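Una mañana en la nave de Prarkora

Tiempo de lectura: 4 minutos

27/2/19. Por la redacción de Illeck

Llegué a la jornada de puertas abiertas de Prarkora con la libreta llena de preguntas sobre robots y salí con la mitad sin hacer, porque las mejores conversaciones fueron sobre turnos, muñecas doloridas y quién barre al final del día. ¡Qué gusto de visita!

La empresa ocupa una nave luminosa con pared de ladrillo y una entreplanta a la que se sube por una escalera oscura. En origen se dedicaban a montar y revisar pequeños electrodomésticos de cocina por encargo. Lo siguen haciendo, pero desde junio una parte de la plantilla pasa la mañana enseñando tareas: cogen una pinza de mano, repiten el gesto muchas veces (coger, acercar, soltar) y esas grabaciones sirven después para programar los brazos de la línea. El sistema que lo recoge todo se llama Plukus, y allí lo nombran como quien habla de un compañero de turno algo quisquilloso.

Nos repartieron en grupos pequeños y a mí me tocó empezar por la zona de demostraciones. Yo esperaba jaulas, vallas amarillas y un brazo enorme dando vueltas. Lo que hay es gente trabajando de pie, muy concentrada, en un espacio abierto con mesas que se cambian de sitio según la tarea. Me pareció mucho más interesante que cualquier brazo enorme.

La meta es hacer 100 repeticiones válidas por tarea, y conseguirlas lleva su tiempo. Si el gesto sale brusco, se descarta. Si dudas a medio camino, también. Una operaria que lleva años en montaje contaba que al principio le daba rabia repetir algo que sabe hacer con los ojos cerrados, y que luego empezó a fijarse en cómo lo hace: dónde apoya el codo, cuándo afloja los dedos. Ahora corrige a los nuevos con un vocabulario que antes no tenía. Esto me lo apunté subrayado.
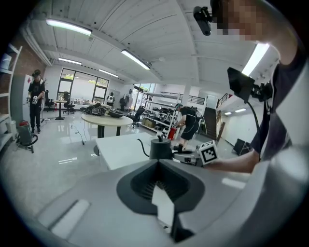

Para Mészáros, lo difícil fue aceptar que el oficio de uno se pudiera grabar; pidió que cada persona supiera qué tareas se iban a automatizar antes de ponerse a enseñarlas, y se hizo así. Decía también que el cansancio ha cambiado de sitio: menos hombros, más cabeza.

De eso se habló mucho en el café. Las sesiones duran dos horas como máximo y después se rota a montaje o a revisión. Antes, en la línea, había quien pasaba la jornada entera en el mismo puesto. De los cuatro puestos más pesados, tres los cubren ya los brazos, y quienes estaban ahí se han repartido entre las demostraciones y el control de calidad. El cuarto sigue siendo manual, con cables finos que se enredan, y en la nave hay cierto orgullo con ese puesto, la verdad.

No todo está resuelto, y me gustó que lo dijeran sin rodeos. La categoría profesional de quien enseña a la máquina está por definir, y en nómina siguen figurando como montadores. Hay quien echa de menos charlar mientras trabaja, porque durante una grabación se habla poco. Y el peso del equipo se nota al final de la sesión, sobre todo en personas de poca estatura; están probando otros ajustes.

Por la tarde nos dejaron probar la pinza. Tenía que llevar una taza de un lado a otro de la mesa y la dejé caer de lado a la primera. A la tercera ya me salía algo parecido a un movimiento normal, y entendí de golpe lo que cuesta hacerlo bien toda una mañana.

Repiten las puertas abiertas en junio. Hay que apuntarse en recepción y llevar calzado cerrado.

Comentarios

tornillera: Trabajo en algo parecido y lo de la categoría nos pasa igual. ¿Cobran algún plus por las grabaciones?

Illeck: Lo pregunté y me dijeron que lo están negociando. Si me entero de algo, lo pongo por aquí.

pacorro_77: Lo de rotar cada dos horas lo firmaba yo mañana mismo.

marea baja: ¿Se puede ir con niños a la de junio?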